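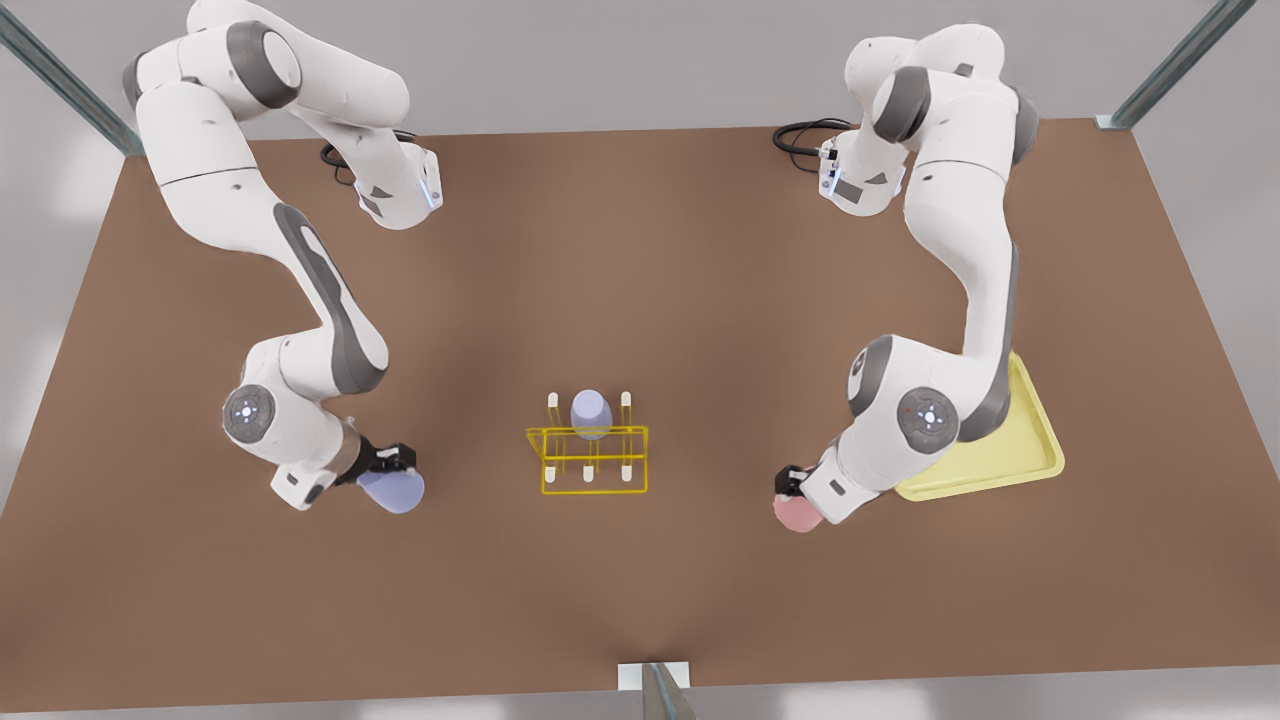
双腕セルの同時進入ルールについて(返信4件)

kz_line2
カップをラックに掛ける作業の手順書を改訂中です。左右のアームがラック上方に同時に入るのを禁止すべきか、意見をください。現行のSestwood社内基準には「干渉に注意」としか書かれていません。

hanten407
禁止に一票。共有領域はインターロックで排他にし、片腕は領域外で待機。手先間の最小距離は100 mmとしています。把持物の外形を含めた値です。

mugi_ctrl
一律禁止には反対です。うちはBriltaneoのシミュレーションで533通りの姿勢を確認し、最小距離を割らない組み合わせだけ同時進入を許可しています。排他にするとタクトが2秒以上延びました。

hanten407
シミュレーションにケーブルのたわみは入っていますか。手首の姿勢によって実機とずれます。教示点を直すたびに再検証する規定がないなら、許可リストは信用できません。

mugi_ctrl
ケーブルは剛体近似です。そこは指摘のとおり。再検証は12月の改訂で必須にしました。対象は教示点、把持爪、ワーク形状の変更時です。

kz_line2
では原則排他、例外は検証記録の添付を条件とする案で書きます。復帰動作時の優先側はどう決めていますか。

oshiire_p
Kobzarのセルでは、把持中の腕を後にして空の腕から退避。両方把持中なら自動復帰は不可、手動低速のみです。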